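Shelf Space, or How I Became a Person Who Owns a Resin Swamp Witch

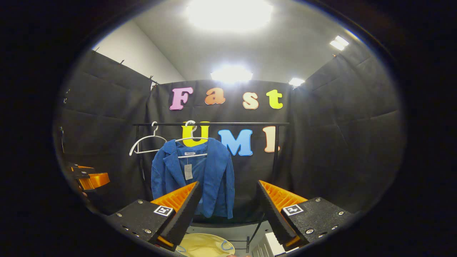 Do you have to keep the box when you buy a collectible statue?

If you ever plan to sell it or move house, keep the box, the foam and the brown shipping carton that the box came in. Everything else about the hobby is negotiable.

I wish I had read that sentence before my first one arrived. I threw the foam out the same evening, feeling very adult about recycling, and have been moving that statue from apartment to apartment ever since wrapped in bath towels. It is a knight. The knight used to have both tips on his banner pole.

But I was going to write about the witch.

For those who don't follow this stuff (hello to both of you who came over from my soup posts), Drollik makes a line of fantasy statues called Wundis. Drollik is a small outfit that communicates mostly through production updates, and the production updates are mostly about delays. The Wundis statues are based on a comic that ran for a few years and then stopped in the middle of a sea battle. I love that comic more than is reasonable. It had a swamp witch in it named Gavrilă, who appears on maybe one page in ten and is the best thing on all of them, and when Drollik announced a sixteen-inch Gavrilă on a base of roots and bog water, I put down the deposit before I had finished reading the announcement.

The finished reading would have told me that the sixteen inches did not include the base.

So that's the first thing I can pass along. Statue makers measure height in whatever way suits them that day. Some go from the floor to the top of the head. Some go to the top of the tallest weapon. Drollik, on this occasion, measured the witch and left the swamp out of it, and the swamp turns out to be considerable. There is a hill in it. There's a drowned rowboat on the back side where only my wall can enjoy it.

My shelf had 16 inches of clearance plus a bit I was counting on for breathing room. You see where this is going. I did not, and I had a tape measure in the drawer.

She arrived in July, after two delays, one for paint and one described only as "factory scheduling." The carton was big enough that the delivery driver asked if it was a microwave. I said yes. It seemed quicker.

Unboxing a statue like this is a slow business. You cut the tape, you slide out the inner box, you admire the art on the inner box, and then you lay the thing flat and split the foam like a giant white sandwich. I put a blanket on the floor first. You'd be surprised how many people do this on a glass coffee table and then post sad pictures. Gavrilă came in more pieces than I expected: the base, the body, the staff in two halves, a lantern, a heron, and two heads. One head is laughing and one is not. The instructions were a single sheet with a drawing of the staff going into the wrong hand.

Opinions on the sculpt, in no useful order.

The face is wonderful. Whoever worked on it clearly read the comic, because the not-laughing head has the exact look she gives the tax collector in issue 13, a sort of tired patience with murder somewhere behind it. I put that one on and haven't swapped it since.

The heron is a bit much. It's a lovely heron. It has more individually sculpted feathers than the witch has anything. But it sits on a peg at the front left and from the couch it is most of what you see, so my visitors think I have bought a heron.

The water is clear resin with a green tint and some bubbles in it, and I go back and forth on whether the bubbles are deliberate. In the morning they look like swamp gas. At night with the lamp on they look like bubbles.

The staff fits if you warm it up. Two minutes with a hair dryer on low and the peg slid right in. Before the hair dryer I tried determination, and I don't recommend it. There's now a thumbprint-sized shiny spot near the grip where I rubbed the matte finish off by holding on too hard.

The paint is good, with one drip on the hem. I looked at that drip for a week. I wrote half an email to Drollik about it. Then I turned her slightly to the left and it was gone, and I've decided this counts as customer service.

Which brings me back to the shelf. My plan, when she wouldn't fit under the next board, was to take out the next board. That was where my Bonbridge castaways lived, the little plastic pirates I've been picking up at flea markets since college. Bonbridge made them to go with a board game that I've never seen in person. They have no resale value and terrible faces and I am fond of every one. So the pirates went to the windowsill for a while, and then the sun started doing things to the captain's hat, and they came in off the windowsill and now they live on top of the fridge, looking down at me when I get the milk.

This is the part of collecting that the glossy product pages leave out. You aren't buying a statue. You're buying a chain of small evictions.

A few people emailed last time asking about dust, so, dust. I use a big soft makeup brush from the drugstore and one of those rubber squeeze bulbs for cleaning cameras. No sprays and no wet cloth on anything with a matte finish. Brush downward, do the top first, and take the heron off before you start. I do it once a month if I'm being good and once a season if I'm being me. Glass doors would solve the whole problem, and I priced a cabinet with glass doors, and then I closed the tab and bought a second makeup brush.

And people asked about money, which I'll answer sideways. Statues of this size cost what a weekend away costs. I don't get weekends away. The edition was 70 pieces of the version with both heads, and mine is number 56, printed on the underside of the base, where I have looked at it exactly twice because lifting the swamp is a two-person job. Do I think she'll go up in value? I think the comic stopped in the middle of a sea battle and most people don't remember it. I think I could sell her for a little less than I paid to somebody with the same problem as me. That's fine. I have a drip and a shiny spot and no intention of letting her go.

If you're on the fence about a Drollik piece generally, my advice is to wait for collector photos before you pay the balance. The promo shots are always of the painted prototype, under very flattering lights, and the factory version is a cousin of that. A close cousin in this case. I've heard less happy things about their sea captain, where the coat came out a much flatter color than the preview and the beard has a seam running down it like a zipper. I haven't seen one myself. I'd like to, but there's nowhere left to put him except the fridge, and the pirates were there first.

Next up in the Wundis line is supposed to be the ferryman and his goat. No size given yet. I wrote in and asked whether they'd be measuring to the top of the ferryman, the goat or the ferry, and got a polite reply telling me that all details would be in the next production update.

I've left the deposit page open in another tab. The tape measure is out on the desk this time, next to the laptop, and the shelf under the witch has one lamp and a row of paperbacks on it that could probably go in the hall.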